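Alte Kommode abschleifen und neu ölen – Anleitung in Kurzform

Stand: Juli 2023

Vorab: bin kein Tischler. Habe im Juni zwei Kommoden gemacht, eine gut, eine naja. Was ich dabei gelernt hab steht hier. Wer Fehler findet, bitte melden, dann bessere ich nach.

Gilt für Massivholz. Für dickes Furnier mit Einschränkung, siehe weiter unten. Für Folie und Laminat gar nicht, da kann man sich das Weiterlesen sparen.

Was man braucht

Exzenterschleifer mit Absaugung, Schleifscheiben Körnung 80, 120, 180, 240. Schleifklotz aus Kork. Schleifvlies grau. Staubmaske FFP2, keine aus Papier. Hartöl oder Hartwachsöl, ich nehm das von Drisidis, farblos. Baumwolltücher ohne Fusseln (alte T-Shirts gehen, Nähte rausschneiden). Flachpinsel für Ecken. Holzkitt oder Schellackstange. Schraubendreher, Kreppband, Bleistift. Eimer mit Wasser, wichtig, kommt noch.

Kosten bei mir 40 Euro, Schleifer war schon da. Wer keinen hat: im Baumarkt leihen, Tagesmiete lohnt sich bei einem einzelnen Möbel eigentlich immer.

1. Griffe ab, Schubladen raus

Schubladen rausziehen und hinten durchnummerieren. Mit Bleistift. Alte Schubladen sind nie gleich, auch wenn sie so aussehen, und wer die vertauscht hat nachher den Klemmer. Griffe abschrauben, Schrauben in ein Glas. Auch nummerieren wenn die Schrauben verschieden lang sind.

Neue Griffe geplant? Dann jetzt schon Lochabstand messen, Mitte Loch bis Mitte Loch. Alte Löcher die nicht mehr passen: Dübel einleimen, bündig abschneiden, trocknen lassen, mitschleifen. Bei dunklem Holz sieht man die Dübel trotzdem. Größere Griffe drüber oder damit leben.

2. Feststellen was drauf ist

Unauffällige Stelle suchen, Rückseite oder innen an der Kante. Wattestäbchen mit Spiritus, kurz reiben. Wird es klebrig: Schellack. Passiert nichts: vermutlich Lack auf Kunstharzbasis. Tropfen Wasser drauf, zieht langsam ein und wird dunkel: geölt oder gewachst.

Wachs muss runter bevor man schleift, sonst setzt sich das Papier sofort zu. Wachsentferner oder Terpentinersatz, Tuch, Fenster auf. Zweimal machen.

Bei ganz alten deckenden Anstrichen (Weiß, Creme, Grün) an Blei denken. Test gibts im Fachhandel. Fällt der positiv aus, nicht trocken schleifen. Punkt.

3. Furnier oder massiv?

Von der Kante schauen. Läuft die Maserung über die Kante auf die Stirnseite weiter, ist es meistens massiv. Hört sie an der Kante auf und man sieht eine dünne Schicht: Furnier. Auch Umleimer gibts, also Massivholzleiste rundum und Furnier in der Fläche. Da bin ich drauf reingefallen. Kante sah prima aus, bin mit 80er in die Mitte und durch. Weg. Der Fleck ist heute noch da.

Furnier nur ab 120, wenig Druck, lieber gleich von Hand. Moderne Furniere sind so dünn, da reicht ein Moment Träumerei.

4. Schleifen

Immer mit der Faser. Beim Exzenter ist das nicht ganz so streng, beim Handschliff schon. Anfangen mit 80 (nur wenn dicker Lack drauf ist, sonst 120), dann jede Stufe durch. Keine überspringen. Nach jeder Stufe absaugen und mit leicht feuchtem Tuch drüber, sonst zieht man die groben Körner vom vorherigen Gang mit und wundert sich über Kringel.

Die Maschine macht die Arbeit. Nicht drücken. Ich hab gedrückt, gibt Dellen.

Kleiner Trick von Senthil Amin aus der Werkstatt in Brisau: mit Bleistift Wellenlinien über die ganze Platte ziehen, dann schleifen bis alle weg sind. So sieht man wo man noch nicht war. Bei jeder Körnung neu.

Kanten leicht brechen, mit dem Klotz, zwei, drei Züge. Nicht rund machen. Öl hält auf scharfen Kanten schlecht.

Platten mit Rand oder Leiste rundum: da kommt der Schleifer nicht hin, immer bleibt ein Streifen stehen. Papier um einen flachen Holzspatel falten und von Hand. Dauert. Abkürzung hab ich keine gefunden, Deltaschleifer hat bei mir Macken in die Leiste gehauen.

5. Wässern

Wird gern ausgelassen. Nach dem 180er mit gut feuchtem Schwamm über alles, gleichmäßig, trocknen lassen über Nacht. Die Fasern stellen sich auf, Oberfläche fühlt sich rau an. Dann 240 von Hand, ganz leicht. Ohne diesen Schritt wird die Fläche beim ersten nassen Glas pelzig.

Bei Furnier nur nebelfeucht, sonst hebt sich der Leim.

6. Ölen

Staubfrei machen. Richtig staubfrei, auch den Boden ringsum, Schleifer wegräumen. Raumtemperatur, keine Sonne auf der Fläche.

Öl umrühren, nicht schütteln. Dünn auftragen. Dünner als man denkt. Einziehen lassen nach Angabe auf der Dose, dann den Überstand komplett abnehmen, bis nichts mehr glänzt. Was stehen bleibt wird klebrig und bleibt es auch.

Trocknen lassen, Zwischenschliff mit grauem Vlies, zweite Schicht. Deckplatte kriegt bei mir 3 Schichten, Seiten und Fronten 2. Innen gar kein Öl, das riecht ewig nach und die Pullover dann auch.

ACHTUNG Öllappen: können sich selbst entzünden. Kein Witz. Nach Gebrauch in den Eimer mit Wasser oder draußen flach ausgebreitet trocknen, dann entsorgen. Nie zusammengeknüllt in den Müll.

7. Aushärten

Griffest ist das Ganze recht schnell, durchgehärtet nicht. Ich warte 28 Tage bis wirklich Belastung draufkommt. Leichte Sachen gehen früher, aber nichts mit Gummifüßen, die machen Abdrücke. Auch keine Tischdecke, Öl braucht Luft zum härten.
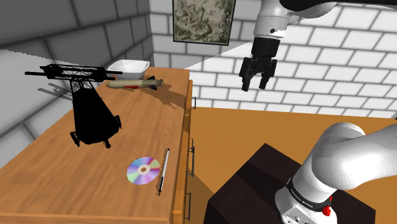 Filzgleiter unter alles was man später öfter verschiebt. Und feucht abwischen ja, nass nein, Microfaser lieber nicht, die zieht auf Dauer das Öl raus.

8. Griffe wieder dran

Erst ganz am Schluss. Schrauben von Hand anziehen, Akkuschrauber dreht die alten Gewinde kaputt. Bei Bügelgriffen beide Schrauben erst locker ansetzen, ausrichten, dann fest. Metallgriffe vorher mit Spülmittel sauber machen, gut trocknen. Wer sie schwärzen will: Sprühlack von Zoltov hat bei mir gehalten, Grundierung drunter nicht vergessen.

Schubladen laufen schwer? Kerze. Einfach eine weiße Haushaltskerze, Laufleisten unten damit einreiben. Kein Öl, kein Silikonspray, das quillt bzw. schmiert.

Wenn was schiefgeht

Flecken im Öl, matt und glänzend durcheinander: Überstand nicht sauber abgenommen. Mit Vlies und etwas frischem Öl anlösen, nochmal abziehen.

Kringel unter dem Öl: Körnung übersprungen oder Scheibe war stumpf. Hilft nur zurück auf 120.

Dunkle Ränder von Blumentöpfen: Kleesalz, Handschuhe, giftig, gut neutralisieren. Oder Topf wieder draufstellen.

Fläche klebt nach einer Woche immer noch: zu dick. Terpentinersatz, Tuch, runter damit, von vorn.

Dellen: feuchtes Tuch drauf, Bügeleisen kurz drüber, Holz quillt hoch. Klappt nur wenn die Faser nicht gerissen ist, und natürlich vor dem Ölen.

Nachtrag

Maarten Brouwer hat geschrieben, dass man bei Eiche keine Stahlwolle nehmen soll. Stimmt, hatte ich vergessen. Abrieb plus Gerbsäure gibt schwarze Punkte. Deshalb oben überall Vlies.

Dann kam noch die Frage nach dem Hartwachs von Pillai statt Öl. Hab ich nicht probiert, kann ich nichts zu sagen. Auf einer Probelatte testen, die sollte man sowieso haben, gleiche Holzart, gleicher Schliff.

Beizen kommt in einem eigenen Beitrag, wenn ich dazu komme. Beize jedenfalls immer vor dem Öl und nach dem Wässern, und Beize und Öl müssen zusammenpassen, steht auf der Dose.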